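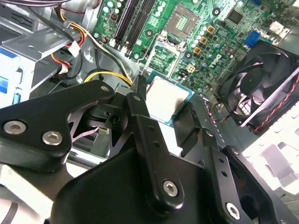

Rules for the Open Chassis

A draft code of practice asks what a robot must be allowed to touch inside a used computer, and who decides

By Annick Bailly
May 5, 2021

Robotic disassembly of desktop computers has moved from the laboratory bench to small refurbishing lines, and the safety standards that cover it were largely written for other work. Existing rules for industrial arms deal with guarding, stopping distances and contact between the machine and a person. They say little about contact between the machine and a used processor.

A working group based in Broststead has spent two years on that gap. Its draft code of practice, known as the Chamoun draft after the refurbishing plant where the first trials were held, runs to 266 clauses. It covers the handling of socketed processors, memory modules, cables and fans by robots fitted with two-finger grippers. The group expects to release a final text in October.

"A desktop chassis is a bad work cell," said Yara Saab, the mechanical engineer who edits the draft. "The sheet metal is bent in ways the drawing does not show. The cables are wherever the last technician left them. You have a part worth recovering a finger's width away from contacts you cannot repair."

Approach and clearance

The longest section of the draft deals with the approach path. A jaw that enters the chassis near the processor socket must pass memory slots, capacitors, chokes and the load lever, most of which stand higher than the part it is going to. The draft requires the integrator to record a keep-out volume for each of these before the first powered run, and to record it again whenever the gripper fingers are changed.

Cables are treated separately. Fixed parts can be modeled once for each board type. Power wiring and fan leads cannot, and the draft does not allow a stored model to be used for them. The robot must confirm cable position by sensing at the start of each cycle. If a cable crosses the approach path, the cycle stops and the unit goes to a manual station. Pushing the cable aside with the gripper is prohibited in the current text.

That prohibition has drawn the most comment. Walid Kanaan, who manages a line at Brastier, argued in a written response that it would send too many units to manual handling. In a trial of 506 desktop units at the plant, 447 completed the approach step without a stop. All of the remainder were stopped for cables. Kanaan wants a limited allowance for moving a loose lead at low force, provided both ends of the lead are clear of the board.

Saab said the group is considering the request. "We would need a force limit we can defend and a test that a small shop can run. At present we have one of those."

Grip surfaces and force

The second section sets out where a jaw may close. For a processor, the permitted surfaces are the opposite edges of the substrate or the sides of the heat spreader. Contact with the underside is not permitted at any stage. The top of the heat spreader may be used only by a suction tool, and then only after thermal compound has been cleaned off, as residue makes the hold unreliable.

Exposed socket contacts have a clause of their own. While a socket is open, no part of the gripper may pass over it at less than the declared safe height, whether or not the gripper is holding something. A processor that has been lifted out must be moved off the board entirely. Setting it down next to the socket, a habit that many technicians have and that some early robot programs copied, counts as a nonconformance.

Widad Sayegh, who runs acceptance tests for the integrator Tramus, said this clause changed her cell layout more than any other. "We had the tray on the far side. Every part we removed crossed the socket twice. We moved the tray and lost most of a second, and I would do it again."

Fasteners on the tool

The draft also pays attention to the gripper itself. Finger linkages on many light-duty grippers are held with exposed hex screws, and these sit directly above the work. A screw that backs out will fall onto a board. Section 4 requires the following:

Every fastener on the gripper forward of the wrist flange is to be listed by size and torque.

Each listed fastener is to carry a witness mark across the head and the adjoining plate.

Marks are to be inspected at the start of each shift and after any collision stop.

Torque is to be rechecked every 2000 cycles, and the result logged with the initials of the person who did it.

If a fastener is found missing, the unit in the cell and the unit before it are to be quarantined until the fastener is found.

Perforated finger links, which allow a jaw to be remounted at several positions, are permitted. The hole in use must be written on the setup sheet. Najwa Zoubi, a technician at Chamoun, asked for this after a jaw was remounted one hole off and the cell ran for part of a morning with the wrong reach. No boards were damaged, but the stored keep-out volumes were wrong for every one of them.

Static and power

The electrical section is short. Painted case panels may not be relied on as a ground path. The chassis must be bonded at bare metal, and the gripper fingers must be bonded to the same point. Anodized fingers are singled out, as the surface layer insulates and a meter reading taken at the mounting bracket says nothing reliable about the tip. The reading must be taken at the jaw.

The supply is to be unplugged and the board discharged before the unit enters the cell. The draft rejects a software check for this step and asks for a physical interlock or a signed tag.

Open items

Three matters remain unsettled: the low-force cable allowance, the minimum sensing resolution for load levers, which are thin and reflective, and the status of mixed cells in which a person and a robot work on the same chassis in turn. A proposal on the last item is being written by Kanaan and Zoubi. The present draft requires the robot to be in a monitored stop, with the gripper withdrawn above the rim of the case, before a hand goes in.

Comments on the draft are being accepted in writing and should cite the clause number.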